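Yellow cables and the corner table: a little gallery from Pritcombe

Kidus Assefa has been on at me since June to put some of these up, so I finally sat down with a pot of tea and did it. Regulars will know the cable table already. For everybody else, we're a small network workshop at Pritcombe, up the stairs from the old Skeder shop, and a good part of what we do comes down to Ethernet leads: making them, mending them, plugging them in, finding out which end somebody has trodden on. I've been coming for years and I still get a silly amount of pleasure out of a nice yellow lead on a dark background.

I've kept the gallery short this time (the last one had far too many pictures of Torquil Matheson's elbow) and I've waffled a bit between them, so make yourself comfortable.

First, the plug end. The clear plastic RJ45 is a lovely little object when you get up close, and I think people who only ever shove them in the back of a router miss out! There are gold contacts in there, and a boot at the other end to look after the bend.
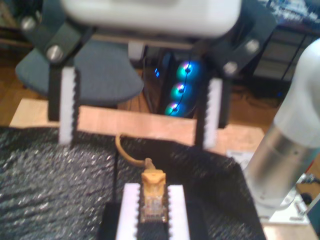 I did my first plugs on Skye Tosh's kitchen worktop with a borrowed crimping tool and a lot of bad language. The trick, as Skye drummed into me, is to get the eight wires flat and in order before you go anywhere near the plug, then trim them straight across in one go. If you trim them one at a time you'll end up with a short one, and the short one will be the one that matters. Slide the boot on first, too. I have forgotten the boot more often than I'd like to admit, and there's no getting it on afterwards without starting again.

The other thing I'd tell a beginner is to buy more plugs than you think you need. Kenna Farquharson got a tub of them for her shed project and had 23 duds in it by the end of the weekend, and she's careful! Mine was worse. We keep the dead ones in a jam jar by the kettle, and Lachlan Lennox has been threatening to make a lampshade.

People ask about the colour quite a lot. We went for yellow after a long spell of grey leads, when you could lose an entire cable down the back of a desk and not see it again till spring. Yellow shows up on practically anything. Our reel is marked in metres, and going by the last number I saw (975 when it came, 922 now) we've hardly made a dent in it, so yellow it will be for a good while yet.

Then there's the rack end of the table. The switch is a dark blue one, sitting in a black rack, and the cable has the run of the tabletop in front of it.

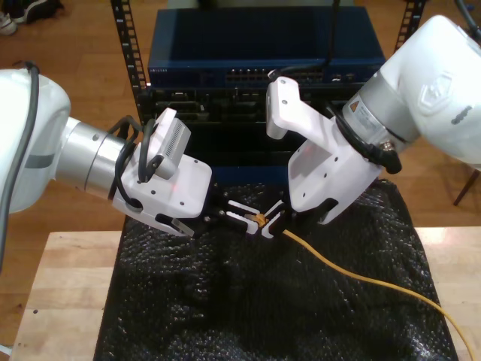 Pale wood was Torquil's choice for the table and I grumbled about it, but I've come round. You can find a dropped screw on it, for one thing. The black sheet is good for showing up the leads as well, and I'd happily have one at home if it didn't collect every crumb from my toast.

A word on slack, as it's my pet subject. Leave plenty! A lead pulled tight between table and rack looks smart for a morning, and then somebody shifts the rack a hand's width and you're making a new one. A big lazy curve is much kinder to the plug and to your temper. Munro, our old place, had everything cut to the exact length and tied down hard, and moving one switch took us till nearly midnight.

Labels next, if I get my way. Kenna likes the wrap-round sort, Kidus likes writing on tape with a marker, and the two of them have been having the same argument since Clundov days. I'll do another page once the reel's a bit lower and we've settled on something. If you want to come along and make a lead of your own, drop me a line through the contact page and bring your own mug.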